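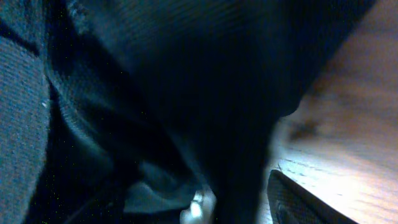
Laitinen Two-Finger Laundry Kit

The Laitinen kit is a pair of gripper fingers with a wrist camera and a sorting program, sold by Emus for people who want to find out how far a small arm can get with a pile of clean clothes. It bolts onto the Prundlow bench arm and onto most arms with the same wrist plate. We've been running one on laundry since April and we love it, even on the days when it makes a mess of things!

Can it do your laundry yet? No. It can do parts of it, and the parts keep growing. Picking one garment out of a heap and moving it to a clear spot works well enough that we've stopped hovering over it. Folding is slower and a lot less sure. Buttons are still beyond it.

What's in the box

Two fingers, left and right
Wrist camera with short cable
Wrist plate and screws
Spare grip pads, 2 pairs
Printed setup guide
Tarance sorting software on a USB stick

Price: $2762 with the wrist camera. Fingers alone, $592.

Picking from a pile

Cloth is hard for a machine. A mug keeps its shape when you grab it, and a sweatshirt has a new shape every time — so the software has to look again after each touch. In our longest run the arm made 592 pick attempts and got 92 percent of them on the first or second try. The misses were nearly all dark clothes lying on other dark clothes. 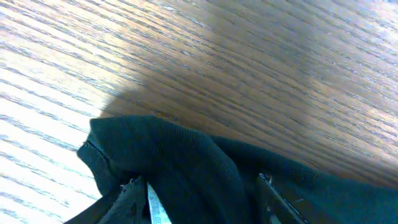 Tarance looks for a place to grab before it worries about what the garment is. It likes raised folds, and on dark mesh cloth like this, bunched up on a wood table, a rounded fold is a much better target than the smooth panel sloping away from it. A pale tag poking up is a handy landmark too, though the program only uses it as a bright spot and doesn't try to read the print. You can turn tag finding off in the settings if your clothes have had theirs cut out.

Lighting matters more than we expected. A lamp to one side helps the camera find creases, but a shiny table will throw glare back at it. A plain towel under the work area is the cheapest fix we know of.

Lifting and folding
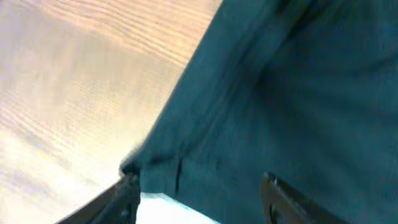 Folding starts with finding an edge, and this is where we've had the most fun (and lost the most evenings). The program wants a long border it can follow from one end to the other. Teal against pale wood gives it a really clean one, and the turned-over rim down the side of the cloth is the kind of line it goes after. The fingers open wide to go in on either side of a bit of fabric, and how far they open is a setting worth playing with. Thick fleece needs more room than a T-shirt.

Towels fold nicely. T-shirts come out fine if they start fairly flat. Fitted sheets, please don't.

Good to know

Works with Prundlow wrist plates, old and new style.
Grip pads pull off by hand and can be rinsed in the sink.
Keep drawstrings away from the wrist joint.
Software updates are free for kit owners.

Page updated December 18, 2018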